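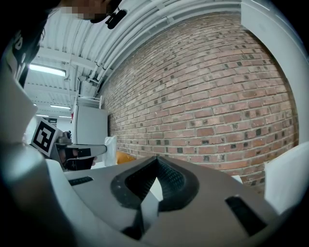 Ju-won Lim wrote in to ask whether a tall cabinet needs fastening to the wall at all, if it already stands without rocking and the heavy things are down low. It does. A cabinet that stands steady with the door shut can behave very differently with the door open and somebody reaching for the top shelf.

Section 4. Placing and Loading a Tall Cabinet

Applies to tall cabinets with a glass-paneled door and open shelving. The Broler leaflet says you can do all of this alone in one evening. We doubt it. Get a second person for steps 1 through 4.

1. Pick the wall. Brick holds an anchor well if you drill into sound brick and use a masonry anchor. The "universal" plugs in the hardware bag claim to suit every wall, and we would leave them in the bag.

2. Check the light. Next to a window is fine for dishes and glassware. It is a poor spot for printed labels, spices or anything with dye in it, whatever the finish on the door glass promises to filter out.

3. Move the cabinet empty. Take out loose shelves and tape the glass door shut. Lift it. Felt sliders are sold for this job, but they grab at the first floor seam.

4. Level it with the door open, then again with the door closed. If the two readings disagree, trust the one with the door open and shim the front corner under the hinge.

5. Fasten the wall strap to the cabinet frame, never to the back panel.

CAUTION: The strap packet is printed "400 lb." That number describes the strap. It says nothing about the screw, the wall or the cabinet, and you should not read it as a loading limit.

Loading the shelves

6. Start at the bottom with the heaviest items and work up. Nothing over 5 pounds goes above shoulder height.

7. Keep the open shelving for things you use every day. Put the rest behind the glass. Glass doors are said to keep dust out; in our experience they slow it down, so plan on wiping those shelves too.

8. Leave a hand's width free at the front of each open shelf. You will fill it eventually, but start that way.

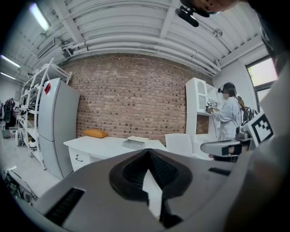 Fig. 4-1. Tall white cabinet with arched, glass-paneled upper door and open shelving, near a window.

9. Stand back and look for bowed shelves. Look again after a week. A shelf that has started to sag should be unloaded, flipped and given less to carry.

NOTE: Song shelf liners are advertised as nonslip. They grip the shelf well enough and let plates slide on top. Use them for cups, or skip them.

NOTE: Yu-na Seo reports that her door began to drop in August, with the hinge screws still tight. Humid weather can swell a frame. Wait for a dry spell before you plane anything or order the Tromgate hinge kit — you may not need either.

10. Write the contents of the closed shelves on a card and tape it inside the door. Skip this step if you know you won't keep it up to date.

For drawers and low units, go to Section 5.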